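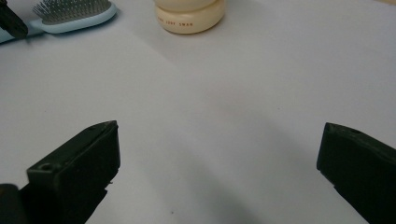
Handheld gripper fingers close but smooth things slip out

Posted in Workshop Builds by pendport_garage

I'm building a handheld gripper at home so I can record myself picking things up and later train a small arm on it. The fingers are printed, screwed on through one hole each, and a trigger closes them. Blocky things are fine. Round jars slide down when I lift, and a hairbrush handle twists as soon as it leaves the table. The servo is an Alleck and I have the current limit at 696 mA. Should I raise the limit or change the fingers?

solderandsand
Change the fingers first. Bare printed plastic has very little grip. I glued 4 mm silicone sheet on mine and left the servo alone. Clean the plastic with alcohol first and let the glue sit overnight. With one screw per finger I would also check that they can't rotate. Mine did, and it looked like slipping. A second screw or a small locating pin fixes it.

Salinas_maker
get a bigger servo

bremier28
Agree with the pads. For the brush, grab it nearer the head, where the weight is. Holding the end of a handle will twist in almost any two-finger gripper.

I would also mark the table and start every recording from the same spot. I did 1059 picks before noticing that half of them started from wherever my hand happened to be, and I had to sort them by hand. If you do raise the current, go up in small steps and feel the servo case after a few minutes.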